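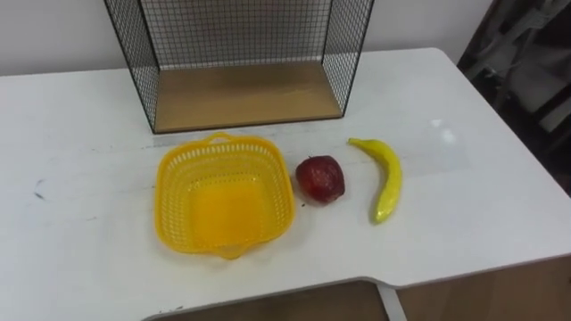
*Basket, apple, banana, wire shelf. The whole grocery run.*

October 31, 2018

Back from the Reltum open day with sore feet and a tote bag I didn't want. Hadiza had signed us both up in the summer and I'd forgotten until she texted me from the train. I went in a bad mood and I'm going to try to be fair anyway.

The sign-in sheet was a mess. They had me down for the 3 p.m. group and Hadiza for the one before, so we stood in a hallway eating pretzels until a young man named Ebuka Okeke took pity on us and put us together. He was nice. He was the only one all afternoon who said "I don't know" when he didn't know, and I'd have bought something from him on the strength of it.

First there was a talk. Vicente Alarcón, in a very good sweater, told us that homes are the hardest place for a robot to work and that Reltum was going there first. He had a slide with 1,054 on it in huge type. This was "task runs completed." I put my hand up and asked what counted as completed, and whether the ones that went wrong were in there too. He said it was a great question. Then he talked about laundry for a while. Hadiza kicked me.

They've named the thing Obi. I don't like it when they get names. You start saying "he" and the next thing you're rooting for it, and I caught half the room doing that before it had moved an inch. A woman in front of me said "aw" at the hands.

The demo room was done up like part of an apartment, parquet floor and a washer-dryer stacked against one side, and past it a big picture of green hills and blue sky where you'd want a window to be. I suppose it's meant to feel homey. It felt like a dentist's. 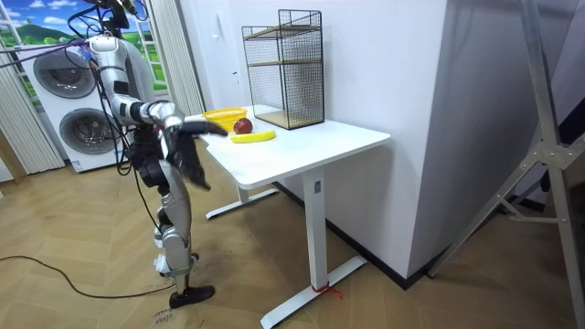
So the job was putting the fruit away. Fruit goes in the basket, and later on (Alarcón said "later on" a lot) the basket goes on the shelf. I looked at how it was all laid out, everything in a row and within reach, a clean white table, good light. My kitchen counter has mail on it, and a toaster, and the lid of something. I asked Benedita Paiva, who was running our group, whether it could do the same job with the fruit moved to the other end of the table. She said they vary the layout all the time. I asked if we could vary it now. She said they were on a schedule.

It's a peculiar thing to stand near, I'll give it that. All that silver, and then those black hands with the long fingers, which are the one part that gave me pause. I've seen the Drunlow machine at the trade hall, the one with the pincer, and these hands are in another class. Salamatu would have loved them. She spent 6 years fitting gloves at Costura and she always says a hand is the hardest thing there is to make anything for. I must call her.

But I kept looking at the cables. Black ones and purple ones, bunched up top and drooping down its side. I asked how much of what we were seeing was decided by the robot and how much by a person somewhere with a headset on. Ms. Paiva said "it's a blend." A blend of what, in what amounts? I wrote "blend" on my program and underlined it.

Hadiza thinks I was rude. She says it's early and that her grandfather didn't believe in dishwashers either. I said a dishwasher washes the dishes. We went back and forth on this all the way to the coffee urn and I don't think either of us won.

What bothers me is the way they talk around it. Putting an apple in a basket with two mechanical hands is hard, I believe that, and I'd have been impressed if they'd stood there and said so. I'd have clapped. But the leaflet has an older couple on the cover reading on a sofa while dinner apparently makes itself, and the price, when I asked, is "to be announced in January." Same as the delivery date. Same as the battery life, which I'd have thought they'd know by now.

I'd told myself I'd leave at 4 and I stayed longer than that, so make of it what you will. Hadiza wanted another turn near the table and I went with her, mostly to watch the hands again.

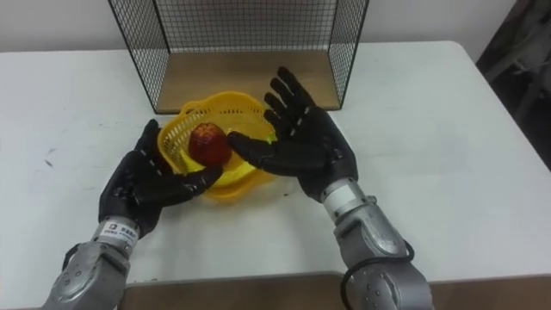 ## To do, before I forget

- Call Salamatu Isah about the hands. Ask what she makes of white marks along the fingers -- stitching, or something to track them by?
- Write to Ebuka Okeke and ask for the failed runs. He gave me his card. If he sends them I'll take back half of this.
- Pay Hadiza for the train.
- Look in again in January, when the price is out. I don't expect to be buying.
- Apples. We're out, and I thought about them all afternoon.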